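Chapter 6
Learning from Several Views

After this chapter the reader should be able to:
explain why one camera is often too little for learning a grasping task
describe what a fixed view and a wrist view each give to the policy
plan a simple test in which one view is removed
read a table of success rates without drawing a conclusion that is too strong

In Chapter 5 we treated the observation as one vector, and we did not ask where its numbers come from. This was convenient for the mathematics. In the laboratory, the observation comes from cameras, and the place of each camera decides which errors the policy can correct and which it can not even notice.

We take as our main case a task that looks very easy. A small ball lies on a table covered with cloth, and a basket stands on the same table. The arm must pick up the ball and put it into the basket. The task is known in this book as Tenik, after the name of the data set which Alistair Lamont prepared for the exercises. It contains 1341 demonstrations, all made by a human operator who moved the arm by remote control. The reader will meet it again in Chapters 7 and 9.

6.1 What each camera knows

A fixed camera looks at the workspace from a place that does not move. Its great advantage is that a point on the table always falls on the same pixel. The policy can therefore learn the map from the image to the table quite directly. Its weakness appears near the moment of grasp. The fingers may hide the ball, and an error of a few millimeters in the world becomes an error of one pixel or less in the image.

A wrist camera moves together with the gripper. The fingers stay in almost the same part of the image, so the position of the ball relative to them can be read without knowing where the arm is. But the wrist camera has a narrow idea of the world. While it looks at the ball, the basket may be outside the image, and a policy with no memory can not know on which side the basket stands.

Figure 6.1. The Tenik workspace. First and third: fixed cameras. Second: wrist camera, with the ball just beyond the open space between the fingers.
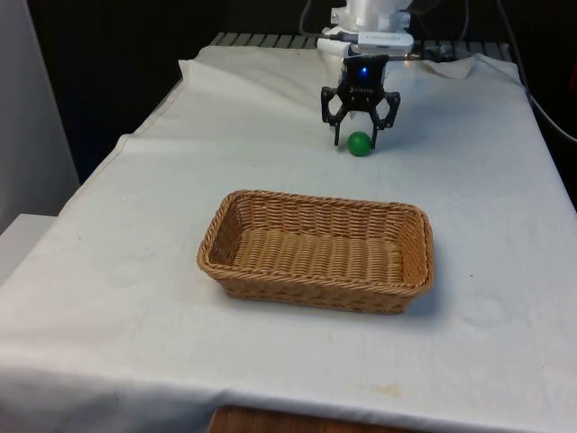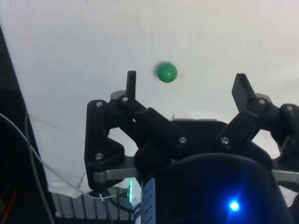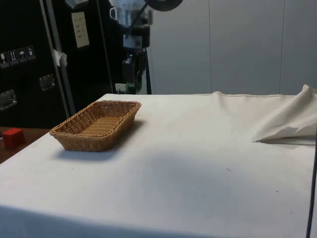 6.2 The method of removing one view

Let the full observation at time t be the set of all camera images together with the joint angles. We train one policy on the full set. Then we train further policies, each with one camera taken away, and we keep everything else equal: the network size, the number of training steps, the order of the batches and the random seeds. This is called a view ablation.

Two mistakes are common among students. The first is to train with all views and to cover one camera only during the test. Such a policy has never seen a black image, and its failure tells us little about the value of the view. The second is to compare policies on different starting positions of the ball. In Tenik, 40 starting positions are marked in a file, and every policy must be tested on all of them, five times each. This gives 200 trials per policy.

The size of the training set must also be considered. With half of the demonstrations (we use 670) the policy without the wrist camera usually loses more than it does with the full set. One should be careful here. From this result we may say that the wrist view makes learning cheaper in data. We may not say that the fixed views alone are insufficient for the task, for a larger set could still close the difference.

6.3 Dividing the trial into stages

A single success rate hides much. We divide every trial into four stages: reach, close, carry and release. A trial receives the name of the first stage in which it fails. If the gripper closes beside the ball, the failure belongs to "close", even when the arm afterward travels correctly to the basket and opens there with nothing inside.

Before reading Section 6.4, the reader should write down which stage is expected to suffer most when the wrist view is removed, and which when both fixed views are removed. Please keep the note. It will be needed for Exercise 6.2.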